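Flat Enough: What a Bench Top Does Over a Winter

Shares 20 | Comments 5

The workshop benches at Trerkport were ordered flat and delivered flat. By February most of them had a low spot near the middle and a slight rise at the back corners. The shop had changed nothing except the heating, which went from off to on in November.

Wood moves across the grain as it takes up and gives off moisture. Along the grain the movement is small enough to ignore. A solid top 300 millimeters deep can change by several millimeters between a damp August and a heated January, and a top fixed rigidly at both edges has nowhere to put the difference. It cups, or a glue line opens.

Sheet tops behave better but carry their own faults. A coated face slows moisture on one side only. If the underside is bare, the two faces respond at different speeds and the panel bows. Dodard, which supplies panels to small shops, now seals both faces before shipping and asks buyers to leave the stack flat for 5 days before fitting.
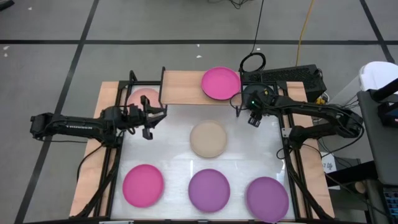
A reader in the Shin valley wrote that sealing both faces did little for her own bench until she also sealed the cut edges, where she thinks most of the moisture was getting in. Tests at the Fanar shop support her. Panels with raw edges bowed about twice as much as those with three coats of varnish on every side.

Support matters as well. A top sags between its bearers under load, and the sag grows sharply with the span. Doubling the distance between supports can increase deflection eightfold under the same central load. Adding one rail under the middle is cheaper than a thicker top - and easier to fit afterward.

Fasteners should run in slots, with washers, tightened until the top stops rattling. Check with a straightedge in December and again in June.

Related
Choosing a Straightedge
Varnish or Oil for Shop Furniture
Reading a Moisture Meter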